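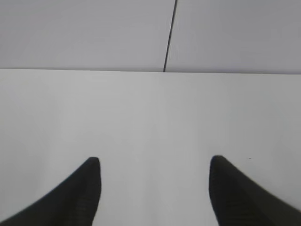 Zwischenbericht zum Vorhaben »Trinkwasser im Quartier Ledholm«
Berichtszeitraum: zweites Quartal

1. Stand der Arbeiten
Von den 20 bewilligten Zapfstellen sind acht in Betrieb. In Etby verzögert sich der Anschluss, da die Leitungspläne der Gemeinde unvollständig waren. Die Beprobung durch das Labor Minidow ergab keine Beanstandungen.

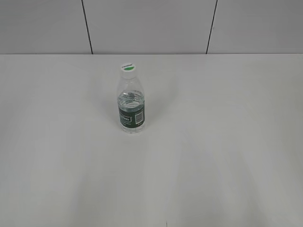
2. Öffentlichkeitsarbeit
Die Ausstellung im Stadtteilhaus Paju wurde im Juni eröffnet und zählte an den Wochenenden rund 20 Gäste je Führung.

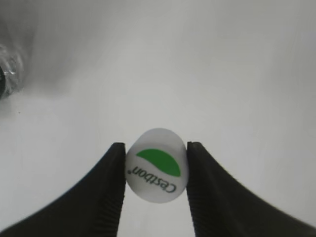 Das Pfandkonzept wurde mit den Schulen abgestimmt und liegt dem Bericht als Anlage bei. Kleine weiße Verschlusskappen wie die hier abgebildete sollen künftig getrennt gesammelt werden — die Behälter hierfür sind bestellt. Die Kosten bleiben im genehmigten Rahmen.

3. Ausblick
Bis September sollen sieben weitere Zapfstellen folgen. Vorrang haben die Standorte an Haltestellen und Spielplätzen,
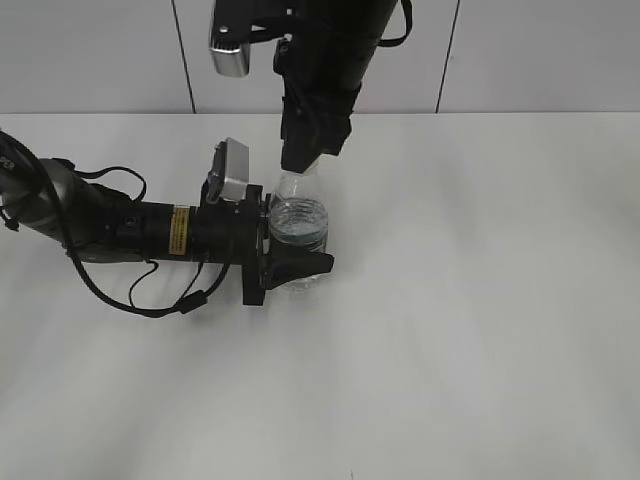 sofern die Genehmigungen rechtzeitig vorliegen. Eine Umwidmung von Mitteln wird derzeit nicht beantragt. Der Verwendungsnachweis geht Ihnen gesondert zu.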